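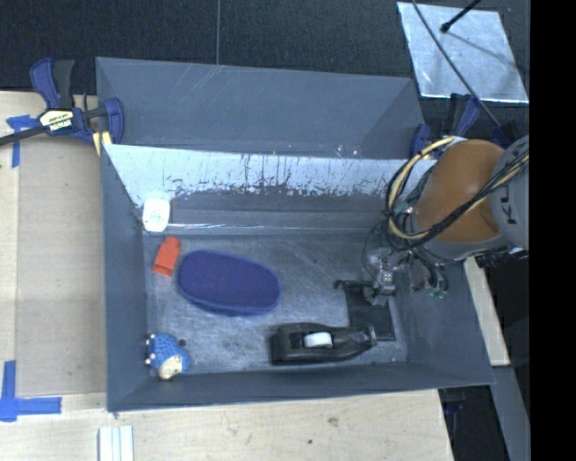 周转箱是用于临时存放、分拣和搬运零散物品的敞口容器，常见于仓库、学校、办公室和家庭。与带盖的收纳箱相比，周转箱强调取放方便，一般没有隔板，物品直接落在箱底。深灰色是较常见的颜色，使用时多平放在木桌或货架上。箱内物品往往彼此无关，黑色的桌面胶带座可以和一只蓝色的刺猬模样玩具放在同一个箱子里，旁边再放几件大小不一的小物。这种混放状态在整理工作中称为“散箱”，与按类别装好的“整箱”相对。

名称

“周转”一词来自仓储业，指容器在不同地点之间反复使用。日常口语中也称料箱、分拣箱、杂物箱或灰箱。家庭使用者多不作区分，凡是敞口、方角、能放在桌上的箱子都可以叫作杂物箱。部分教学用品目录把浅的一类列为“托盘”，深的一类列为“箱”，两者之间没有统一的界限。

结构

典型的周转箱为长方形，由箱底和四面侧壁组成。侧壁通常向外倾斜，上口大于箱底，空箱因此可以套叠。倾斜的侧壁也使手容易伸到角落，但会减少箱底的可用面积，靠边摆放的物品容易贴着壁面斜立。

箱口边缘一般加厚或外翻，便于双手提起。较大的型号在短边开有提手孔，较小的则省去。箱底有平底和带筋底两种。平底便于清扫，也便于观察细小物件；带筋底较硬，适合承重，但纸片和回形针容易卡在筋条之间。

磨损

周转箱的磨损以箱底最为明显。硬物反复拖动会留下细长划痕，经常放置物品的位置则磨出颜色较浅的斑块，远看像一层灰雾。深色箱体上的浅色擦痕尤其显眼。侧壁的磨损多集中在上部，与桌沿、货架或其他箱子接触的地方最先出现痕迹。

表面有涂层或贴膜的箱子还会出现剥落，剥落处边缘参差，露出底色。轻微剥落不影响使用，碎屑较多时应当清除，以免粘在布面玩具和胶带上。箱底出现裂纹的，不宜再装重物。

用途

在仓库中，周转箱用于暂存待分拣的货品。在办公室，它常用来收集桌面上一时没有固定位置的文具，如胶带座、订书机和剪刀。幼儿园和小学低年级教室用它装玩具和教具，放学前统一收入箱内，次日再取出。

Asdale 的社区玩具图书室采用两级收纳：归还的物品先进入散箱，检查后再放入带标签的整箱。该室登记在册的物品共 2,282 件，每年五月盘点。盘点期间散箱须全部清空，未能归类的物品单独列表，保留两个月后处理。

Vanoveck 一带的旧货店则把散箱直接摆在柜台上，由顾客自行翻找，同一箱内的物品按统一价格出售。当地称这种卖法为“翻灰箱”。

摆放方法

箱内物品不多时，可以全部平铺，不作叠放，取用时能一眼看到。较重的物品宜靠近箱壁，长条形的文具宜与箱边平行，留出中间的空间。胶带座底部较重，横放在前侧较为稳定；取用胶带时应先将其拿出箱外，在箱内撕扯容易带动其他物品。

毛绒或表面有凹凸的玩具容易积灰，也容易粘上胶带碎片，通常放在角落，与带切口的文具隔开。小件物品立放时容易倾倒，可以集中在后侧一角。扁平的椭圆形物件常会架在别的东西上，一端翘起，收纳时最好单独放平。

散箱的容量没有固定标准。一般的做法是以看得见箱底为限，看不见箱底时即应分箱。

清洁

空箱可用湿布擦拭，再以干布吸去水分。箱底与侧壁交界处容易积存纸屑，可用软毛刷清理。胶痕宜用温水软化后擦除，不宜用刀片刮，刮痕会使灰尘更难清除。套叠存放之前须晾干，否则箱子之间会互相吸住，不易分开。

规格与型号

周转箱的尺寸多由厂家自定。Ririlis 系列分为深、浅两种，浅型适合桌面使用，深型可叠放，上口尺寸相同。Roy 系列侧壁较直，套叠后占用高度较大，但箱底面积也较大。两个系列的箱盖不能互换。

参见

收纳箱
托盘
文具盒
玩具图书室

本条目最后修订于2026年7月29日。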